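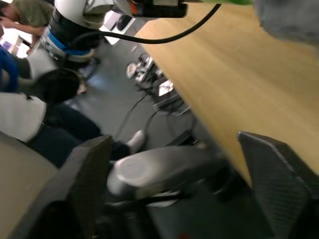
J'encadre depuis trois ans un cours de robotique pour étudiants de licence, et je voudrais défendre une idée qui me vaut des regards navrés en conseil pédagogique : il faut supprimer la démonstration finale.

Vous connaissez le rituel. En décembre, les équipes présentent leur bras devant la direction, quelques parents et un monsieur de chez De Smet venu pour les petits fours. Le robot saisit un objet, le repose un peu plus loin, on applaudit. L'an dernier, l'équipe d'Omolara Jibrin a réussi sa prise à la 26e tentative, les 25 précédentes ayant eu lieu la veille, porte fermée. Elle a eu 17 sur 20. L'équipe voisine, qui avait compris pourquoi sa pince ratait une fois sur deux et l'expliquait très bien, a lâché l'objet devant tout le monde. Je vous laisse deviner la note.

Mon collègue Donal Mac Giolla tient à la démonstration. Elle apprend, dit-il, à travailler sous pression. Certes. Elle apprend surtout à choisir un objet facile, à scotcher un repère sur la table et à prier. Ces compétences ont leur utilité dans l'industrie, je ne le nie pas, mais elles ne figurent pas au programme.

Je propose de noter le cahier d'essais. Un vrai cahier, avec les ratés, les réglages absurdes de deux heures du matin et les phrases du genre « on a changé la vitesse, c'est pire ». Celui d'Emiliano Sotomayor était à peu près illisible et j'y ai plus appris sur la préhension que dans bien des manuels – les taches de café comprises.

On m'objecte que la direction veut voir quelque chose bouger. Qu'elle vienne un après-midi ordinaire, alors. Il y a des chaises, et les étudiants lui montreront volontiers ce qui ne marche pas encore.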